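Budget policy desk, working notebook
11 August 2021

Purpose of entry: to record the state of the comparison of the two supplementary budget texts, and the questions to be settled before the note goes to the members.

The finance ministry's draft and the opposition's counter-draft were read side by side this morning by M. Rosser and myself. Both provide a one-time payment to small firms that lost trade under the closure orders. The ministry sets the payment at 600 per month of closure. The counter-draft keeps the same rate but extends it to firms that stayed open with reduced hours, and it is silent on how reduced hours are to be shown.

Rozália Skála has checked the revenue annex. The ministry relies on tax receipts above the February estimate to cover almost 40 percent of the cost. The remainder is to come from new borrowing. The annex does not state which receipts are counted, and the total in table 4 does not agree with the total in the covering letter. A written query was sent to the ministry before noon.
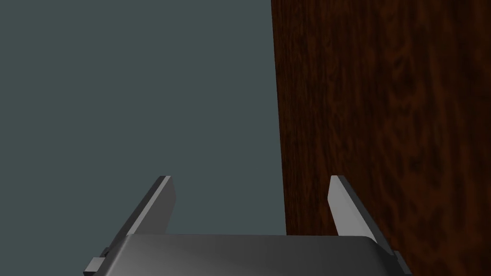
Points still open

Whether the payment is taxable. Dulce Huerta reads article 4 as exempting it; I read the exemption as limited to sole traders. To be referred to Marcelle Jacquet.

Whether firms registered after the first closure order are covered. Neither text says so.

Committee timetable. The majority wishes to vote before the recess ends. The opposition has asked for a second hearing and has received no reply.

E. Lebrun to redraft section two of the note once the ministry answers. Figures in section three are not to be quoted outside the desk until then.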